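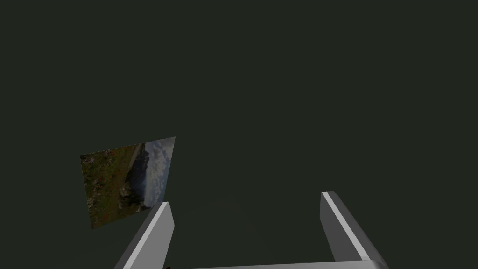 About Pido

Pido records demonstrations of manipulation tasks for companies and university labs that train robot arms. An operator drives a gripper by remote control through a task, the session is logged, and the customer receives the log in a form their training code can read. We also teach operators to do this work.

We started with real arms only. In March of our second year we added simulated work, and it now makes up the larger share of what we deliver. The two sides are run by the same staff and follow the same written procedures wherever that makes sense.

What we do

Remote operation in simulation. The operator holds a tracked hand controller and watches the view from the simulated wrist. Motion of the hand is mapped to motion of the gripper, with a clutch button for repositioning the hand without moving the arm. Gripper opening is on the trigger. Scaling between hand and arm is set per task and written into the session header.

Remote operation on hardware. Same controller, same mapping, lower speed limits. The operator stands outside the marked area and a second person holds the stop button.

Hand guiding. For tasks with sustained contact, such as wiping, inserting or pressing, the arm is put in a compliant mode and moved by hand at the wrist. Forces are recorded along with joint positions. Hand guiding is available on hardware only.

Scenes and backgrounds

Customers often ask why our simulated scenes are so plain. The base scene has a dark backdrop and an untextured gripper in light gray. Objects and textured surfaces are added one at a time according to the task sheet, so that the effect of each addition on the trained policy can be measured separately. A flat panel with a landscape photograph on it is a common addition. It puts outdoor color and fine detail into the wrist view without adding anything that has to be grasped.

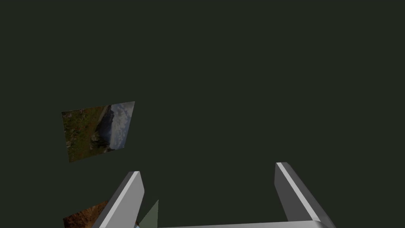
Panel position and angle are stored for every time step, as are the positions of all other items, whether or not they are in view. Wrist views lose a good deal at the bottom edge, where the fingers and palm cover part of the scene, and an item may show only a corner there. Operators are taught to work with this view alone. An overhead view would make the task easier for the operator, but the policy will not have one, and demonstrations recorded with extra information tend to contain moves that the policy cannot account for.

How a session runs

A session lasts 67 minutes including setup. The first 4 attempts are treated as warm-up and are stored separately. After that, every attempt is kept, including failures, with a label entered by the operator and checked by a reviewer who did not run the session. Pauses longer than the limit on the task sheet are marked – they are not removed. Customers who want them trimmed can do so with the script supplied.

Tools

Closex is our recording software. It writes camera views, joint states, gripper opening and controller input against a single clock. It runs on the operator's machine and needs no network connection during recording.

Sial is the review tool. It plays back a session at any speed, shows the controller input beside the wrist view, and lets the reviewer correct labels. Every correction is logged with the previous value.

Both are included with any data order. Source code is available to university customers under a separate license.

Training for operators

The operator course is held at our Trotetti site and takes 60 hours, split between simulation and hardware. No programming background is required. Trainees begin with free motion, move on to approach and alignment with the gripper open, and only then close on objects. To date 161 people have completed the course. Nearly half were sent by their employers.

The next course starts on 11th November. Applications go through the contact form, with "operator course" in the subject line. Companies that would like the course taught on their own arms should state the arm model, the gripper type and the control rate.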